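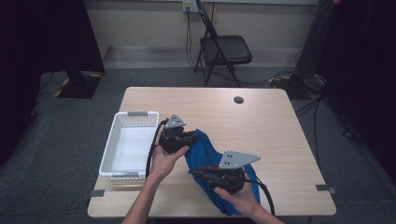
Lavandaria comunitária da Irkura reabre com mesa de dobragem e cestos novos

Quarta-feira, 19 de março

Reabriu esta manhã a sala de dobragem da lavandaria comunitária da Irkura, fechada desde junho por causa de uma infiltração no teto. Entrada pelas traseiras, como antes. A porta principal continua em obras – falta o vidro.

A mudança que mais se nota é o espaço. Saíram os balcões altos, que tapavam metade da passagem, e entraram mesas claras de cantos arredondados, com um furo redondo no tampo para passar cabos. Cestos de plástico brancos, perfurados, com pegas cinzentas. Cadeiras pretas dobráveis encostadas à parede, para quem fica à espera.

"As pessoas dobravam a roupa em cima das máquinas, ou levavam tudo amarrotado para casa", conta Debora Zanetti, responsável pela sala. "Pedimos mesas onde coubesse um cesto ao lado e ainda sobrasse sitio para estender uma camisola."

A obra custou 1445 euros, mobiliário incluído. A Vekuson forneceu as mesas, os cestos vieram da Gorkard. Ficaram por pagar 46 euros de transporte, valor que a associação conta liquidar até ao fim do mês.

No ano anterior ao fecho passaram pela sala 1117 sacos de roupa, segundo o registo da casa. Grande parte toalhas e roupa de criança. Também t-shirts de treino dos clubes do bairro, que chegam à segunda e saem dobradas à quarta.

Arturo Farina, utente há vários anos, foi dos primeiros a entrar. Trazia dois sacos. Gostou das mesas, gostou menos da luz. "Está mais escuro ao fundo. De resto, muito melhor, já não ando às cotoveladas com ninguém."

Sobre a luz, Debora Zanetti diz que estão encomendadas duas lâmpadas. Sem data de entrega.

As regras mantêm-se quase todas. Dobra-se na mesa, um cesto por pessoa nas horas de maior movimento, e o cesto volta vazio para a prateleira da entrada. Peças esquecidas ficam guardadas 2 semanas e depois seguem para a loja social. O que muda: já não é preciso reservar mesa, é por ordem de chegada.

Há também sessões de dobragem ao sábado de manhã, gratuitas, na mesma sala. A primeira é dedicada a t-shirts e toalhas, as seguintes a lençóis com elástico – pedido repetido na caixa de sugestões. Inscrições ao balcão, com nome e contacto. Quem quiser pode levar roupa própria, de preferência já seca.

A sala funciona de segunda a sábado, das nove às dezoito. Ao sábado fecha à hora de almoço. A secagem continua a ser paga à parte, com as fichas antigas, que ainda são aceites ate nova indicação. A tabela de preços está afixada junto ao balcão.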